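Camia Wants Subtitles Ready Before the Show Is

Small streaming service explains why it moved captioning to the front of the schedule
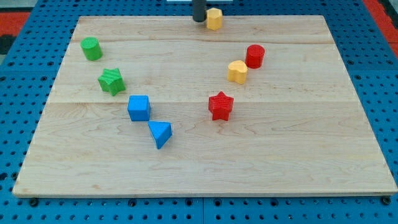
Camia has 55 original titles in its catalog and adds new ones every Thursday. Until last year, subtitles were the last thing done to each of them. The head of language services, who asked to be identified by job title only, said that order caused most of the service's late releases.

"The picture would be locked, the sound would be mixed, and then someone would send us a file and ask for 15 languages by Monday," she said. "We did it, but the quality showed. Viewers wrote in."

Under the new schedule, translators get a rough cut and a working script while editing is still going on. The first series made this way was Skurkatberg, a crime drama with long stretches in dialect. The translators sent 100 questions back to the writers, most of them on slang and place names.

"Some lines got changed in the edit after that," she said. "One joke made no sense in any language, including the original one."

The work itself is split. Camia keeps 4 languages in house and sends the rest to Munby, an outside captioning firm. Munby uses speech recognition for a first pass on timing, but she said the translation is still done by people.

"Timing is a good job for software. It gets the in and out points close, and a person fixes them. With dialogue we tried it the other way and spent longer repairing the text than we would have spent writing it."

Phones have changed the rules too. Lines are shorter than they were on the TV-only service, and Camia now tests every episode on a small screen before it signs off — usually with the sound turned down.

"A lot of our viewers keep captions on in their own language," she said. "They're on a bus, or the kids are asleep. We used to think of captions as something for foreign titles. The numbers didn't support that."

Next is Fitzgerald, a live talk show due in November. Live captions will run a few seconds behind the speakers, and she does not expect to close that gap this season. A corrected version will replace the live one by the following morning.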